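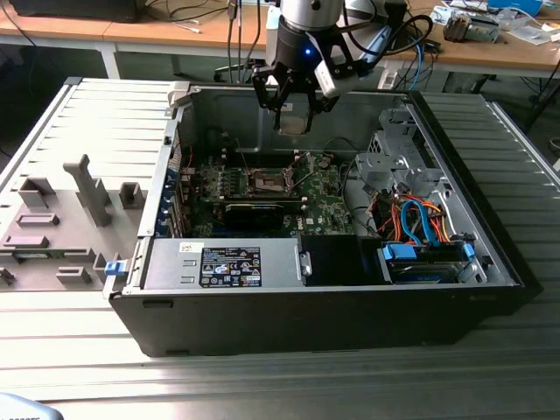
Is an old office desktop still worth fixing up for everyday use?
For e-mail, photos and homework, a decent used office machine is plenty once it has a solid state drive and enough memory.

Community > Computers > Used and Refurbished > Old desktops

Posted Sep 6, 2018 by dustbunny_pc
Print this thread | E-mail this thread

I'm completely hooked on this hobby now! I picked up a retired Kovus tower at a surplus sale in May, gave it a new drive and a good cleaning, and it's my favorite computer in the house. I paid 50 dollars for it and another 100 for parts. It boots before I've sat down. My kids play on it, I do our taxes on it, and I've already got my eye on a second one. Who else is doing this, and what do you buy first?

Re: Old desktops
tubaplayer

Drive first, always. I went from the original hard disk to a cheap Grirkeo SSD and it felt like a different computer. After that I'd look at the power supply, especially if the thing sat under a desk for years eating carpet fuzz.

Re: Old desktops
lakeside_lou

Have to disagree a little. I love the idea but people forget the electric bill and the noise. My old tower sounded like a hair dryer. I spent 700 on a small new Flirar box and it's silent, it has a warranty, and it fits behind the monitor. If you use it for work every day I'd do the same again.

Re: Old desktops
dustbunny_pc

Fair, but 700 would buy me a whole shelf of these :) And the noise is nearly always the fan. Mine was caked. Ten minutes with canned air and a soft brush and it purrs.

Re: Old desktops
tubaplayer

Same here on the fan. Also, before you buy anything, look at how the case is put together. Some office brands use odd brackets and their own screw sizes, and then a standard drive won't mount without an adapter. I like plain sheet metal and regular cross-head screws - you can fix those with what's in the kitchen drawer.

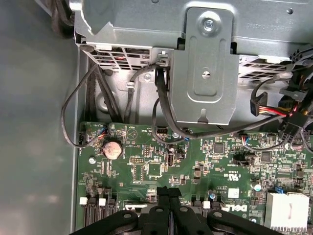
Re: Old desktops - where to buy?
mapleandoak

New here and this thread has me excited! I've got 100 to spend, total. School surplus or online?

Re: Old desktops - where to buy?
lakeside_lou

Surplus, if you can go in person. Ask them to plug it in for you. I may grumble about old towers but I wouldn't pay shipping on one, they weigh a ton.

Re: Old desktops - where to buy?
dustbunny_pc

Surplus gets my vote too. Check whether the drive is included, lots of places pull them. Ji has a free memory tester you can put on a USB stick, bring that along and let it run while you look at the monitors. Post what you find!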